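Stukstead Home Demonstrations: Frequently Asked Questions for Contributors

Last updated in June. If your question isn't covered, write to Callum Bainbridge at the contributor desk. Messages sent by 3 p.m. are answered the same day, except on Tuesday, when the desk is closed.

What am I being asked to do?

You do ordinary household jobs at home while holding the Rullance hand gripper. The gripper records what its camera sees and how the fingers open and close. Those recordings are used to train a robot arm that carries the same kind of fingers.

Do I need any experience?

No. You need one free hand, a phone that can run the upload app, and enough room to move your arm. The practice set takes most people less than an hour.

What is the difference between hand demonstrations and remote control?

In a hand demonstration you hold the gripper yourself and there is no robot in the room. In remote control you sit at a station in our Jistunholm office and drive an arm with two handles. Remote control is slower and is used mostly for jobs where the arm's reach matters, such as loading a shelf. Home contributors only do hand demonstrations.

What counts as one demonstration?

One job, from the start tone to the stop tone. Folding a towel is one demonstration. Folding a towel and then putting it in a drawer is two, unless the task card says otherwise.

How many do I have to record?

A standard batch is 100 demonstrations. You can split it over as many days as you like within the loan period. The current cloth-handling set has 2489 accepted demonstrations, and 674 of those were recorded on beds or sofas. We would like more of these.

How fast should I move?

A little slower than you would with your bare hand. Close the fingers fully before you lift, and pause for a moment before you let go. Quick flicks of the wrist blur the video and the tracking software loses its place.

Can I use my other hand?

Only if the task card has the two-hand mark. On all other cards keep it out of view. People forget this most often when a sleeve gets stuck under a shirt.

What if I drop something or miss the grasp?

Keep going. Pick it up again with the gripper and finish the job. A missed grasp followed by a good one is accepted. If you have to use your hand to fix it, press the red button and start over.

Do I have to tidy the room first?

No. The robot will have to work in rooms that people live in, so leave furniture and everyday things where they are. Do put away mail, bank cards and anything with a name on it. Phones can stay if the screen shows nothing private.

Does it matter how the cloth is lying when I start?

Yes. Don't smooth it out, and don't start from the same heap every time. Pick it up, drop it and begin from wherever it lands — even if part of it hangs over the side of the mattress. Point the gripper at the cloth before the start tone so that both fingers are in view.
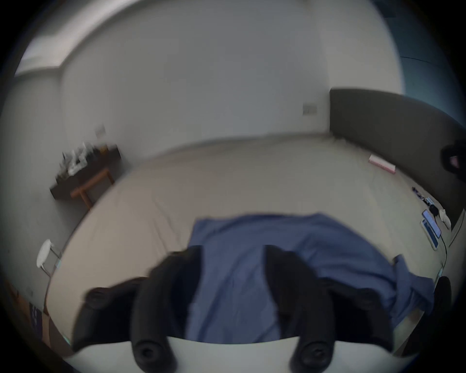
Gripper camera view with a crumpled blue cloth between the fingers.

Why does the video look so curved?

The camera has a very wide lens. Straight edges bend and the corners go dark. You don't need to adjust anything.

Who sees my recordings?

Our review staff and the training team at Lumbantobing. Sound is not recorded. You can ask for any demonstration to be deleted for up to 12 weeks after upload.

Why was my batch sent back?

The usual causes are a dirty lens, a second person walking through, or a battery that ran low partway. The review note lists the demonstration numbers, and you only need to redo those.

How do I return the gripper?

Use the box it came in, with the foam around the fingers. Take the battery out and put it in the separate pouch. The return label is under the foam.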